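Notice to the Residents of Clinley

Adopted by the Council of Clinley in the matter of the lower boundary, and ordered to be read aloud at the hall.

Whereas the town of Clinley and the town of Plullcombe have shared a river since both were settled, and whereas the river moved in the night of the August flood, the Council has received a report from its Boundary Officer, Tadeusz Wróbel, and now sets out its findings for the information of residents.

The river formerly ran to the south of the Wasilewska orchard. It now runs to the north. Under the agreement signed at Romumton, the boundary between the two towns is the middle of the river, wherever the river may be. The orchard, the house, the well and Mrs. Wasilewska are accordingly in Plullcombe.

The Officer attended the property on the morning after the flood. He found Mrs. Wasilewska at the kitchen table with her rates notice. She asked whether it was still payable. The Officer advised that the notice had been issued while she was a resident of Clinley, and that it was payable. She asked to whom she should complain about the state of the road. The Officer advised that the road had stopped at the opposite bank and that no authority was presently responsible for what remained of it. She gave him tea and 2 jars of quince jelly, which have been entered in the register of gifts.

A written inquiry was sent to Plullcombe. The clerk of that town replied that Plullcombe had not asked for an orchard, had made no provision for one in its estimates, and would prefer that it be taken back. The Council answered that it had no power to give or receive land except by means of the river. The clerk replied that he would speak to the river. The Council understood this to be humour and did not respond.
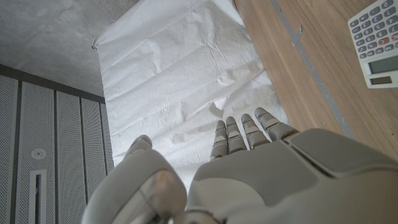 Four fingers and a thumb, over a white sheet.

The Officer made further visits through the autumn and winter. His reports grew longer. The early ones deal with the depth of the channel and the condition of the bank. The later ones record that the Gravensteins had canker, that the dog was lame in the left hind leg, and that Mrs. Wasilewska's late husband had planted 40 trees in the year they were married and had named each of them. The Officer supplied the names as an appendix. The Council has read the appendix and has directed that it be kept.

At the hearing in Romumton the arbitrator asked Mrs. Wasilewska which town she considered herself to belong to. She stated that she had been baptised in Clinley, had shopped in Plullcombe because the flour was cheaper, and had never in her life thought about it while picking fruit. The arbitrator asked that she choose. She asked for time, and was granted 4 weeks.

On the last evening of that period it rained heavily in the hills. The Officer, who was not on duty, took a lantern and the municipal rowboat and crossed to the orchard. He has stated that his purpose was to observe the level of the water. Mrs. Wasilewska has stated that he came to sit with her. The Council has compared the statements and does not find them inconsistent.

In the morning there was water on both sides. The river had returned to its old bed and had also kept its new one, and the orchard stood between them as an island. The arbitrator was informed. He wrote that a river with two channels has two middles, that the agreement had not foreseen it, and that his appointment had in any case expired at midnight.

The Council therefore resolves as follows.

The orchard shall be shown on the maps of Clinley in pencil. Plullcombe has agreed to do the same.

The rates notice is withdrawn.

The municipal rowboat, which has not been returned, is recorded as being on loan.

The office of Boundary Officer is declared vacant. Tadeusz Wróbel has given notice by letter, delivered with a basket of apples, in which he thanks the Council for its patience and asks that his coat be left on the hook by the landing until he is next across. Applications for the position should be made in writing to the clerk. Candidates must be able to swim.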